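What Holds Up a Big Room?
Breltar Reading Pages for Young Builders, Sheet 19

A workshop, a storeroom or a sports hall is a large box. The box has a floor, walls and a roof, and each part has a job. This sheet explains the parts from the ground up. Words in the list at the end are worth learning, as they come up again in later sheets.

1. The floor

Most workshop floors are made of concrete. Concrete starts as a mixture of cement, water, sand and small stones. It is poured as a thick gray mud. The cement and the water then react with each other and form tiny crystals, which lock the sand and stones together. People often say that concrete "dries." The correct word is "cures," and it can cure even under water.

A concrete floor is strong when it is pressed. It is weak when it is stretched or bent. For this reason builders often put steel bars or steel mesh inside it before it sets.

2. The walls

A brick is a block of clay that has been shaped and fired in a kiln. A kiln is a very hot oven. Iron in the clay turns red during firing. Bricks from one batch can differ in color, as some clay contains more iron than other clay and some parts of the kiln are hotter.

Bricks are laid in rows called courses. Between them is mortar, a paste of sand, water and cement or lime. Look at the joints in any brick wall. The upright joints in one course do not usually line up with those in the next. Each brick rests on 2 bricks below it and shares its load between them. The pattern is called a bond, and there are many kinds.

At the foot of an indoor wall there is often a strip called a baseboard. It covers the joint between wall and floor and takes the knocks from brooms, shoes and carts.

3. The roof

Take a sheet of paper and hold it by one short edge. It flops. Now fold it back and forth like a fan and hold it again by one end, with the folds running away from your hand. It stays out straight. The paper is the same, but the folds have made it stiff.

Metal roof and ceiling panels use this idea. A panel with ridges is called corrugated. The ridges let a thin sheet reach from one beam to the next without sagging much. The beams carry the weight of the panels to the walls or columns, and these carry it to the ground.

4. Pipes, wires and lights

A room needs more than a box. Electricity has to reach the lamps and the outlets. Wires may be hidden inside a wall, but in a brick room they are often run along the surface in a tube called a conduit. Brackets hold the tube in place. If a wire has to be changed, an electrician can reach it without breaking any brick.

Fluorescent lights are long glass tubes with a little gas and mercury inside. Electricity makes the mercury give off ultraviolet light, which we cannot see. A white powder on the inside of the glass turns it into light we can see. Long tubes spread light over a wide area — useful above a work table, where one small bright lamp would make dark shadows.

Find these parts in the room: the corrugated ceiling, the beams, the row of lights, the pipes and conduits, the brick wall, the baseboard and the outlet low on the wall.

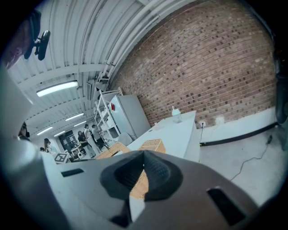
5. Try it: the folded bridge

You need a sheet of stiff paper, two books of the same height and 40 paper clips.

Stand the books 6 inches apart. Lay the flat paper across the gap and add clips one at a time to the middle. Write down how many it holds before it touches the table. Take the paper off and fold it into narrow ridges that run from book to book. Test it again. If it holds all 40, try coins.

6. Words to know

Beam: a long, strong part that carries weight across a gap.
Bond: the pattern in which bricks are laid.
Conduit: a tube that protects electric wires.
Corrugated: shaped into ridges and grooves.
Course: one row of bricks.
Cure: to harden by a chemical reaction, as concrete does.

Sheet 19, updated Wed 15 October. The next sheet, on doors and hinges, comes out in December.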